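Clarnness list — household storage and small repairs
Subject: Re: Green trays for the shared cupboard
Date: Sun 3 December
From: Salvador Cordeiro

Salvador here, replying on the list so everybody sees it.

On the tray question, someone wrote:

> I've used the Hotex ones in my own pantry for two winters and I can't
> fault them. They wipe clean, they stack, and you can see what's in them
> without lifting anything down. If we ordered 18 we could do the whole
> cupboard in one go and stop arguing about cardboard boxes. Does anyone
> object?

I don't object exactly, but I'd like to slow down before we buy 18 of anything. We did this with the wire baskets from Cardoso. They looked great on the web page, and then the feet dropped straight through the gaps in the second shelf. Most of them are still in my garage if anybody wants one.

My first doubt is "you can see what's in them." You can see that something is in them. Put tea bags and stock cubes in a tinted tray above eye level and tell me which is which from underneath. We would still need labels, and the last labels peeled off in a month.

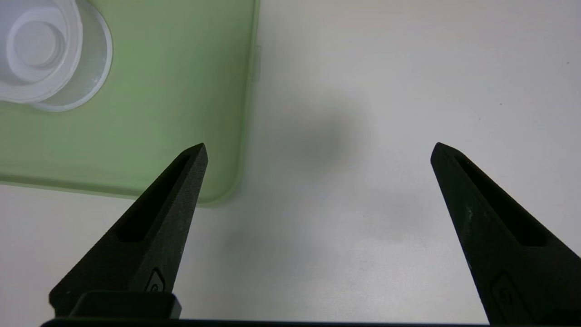
The light green tray on a pale tabletop.

My second doubt is the rim. It's only slightly raised, and I can't tell how two of these would sit together once the bottom one is full of packets. Has the person who stacks them done it with anything taller than a teaspoon? I'd also want to know about the little tab on the side. If it sticks out past the rim, a row of trays won't sit flush, and our shelf is 83 cm wide with no room to spare. I measured it again last night.

Then there's cleaning. "Wipes clean" is what they say about everything. I'd believe it after somebody has left turmeric in one over a weekend — I'm willing to supply the turmeric.

What I'd suggest is that we get 2, put them on the middle shelf with the things people use every day, and leave them until the end of December. If they are still in place and still that color, fine, order the rest and I'll help clear the cupboard. If they end up holding dead batteries and rubber bands like the Stiruneo drawer dividers did, we've saved ourselves the money.

One more thing. Could whoever has the old shelf plan please send it again? The copy in the archive is missing the page with the depths, and I don't want to guess at those from memory.

Salvador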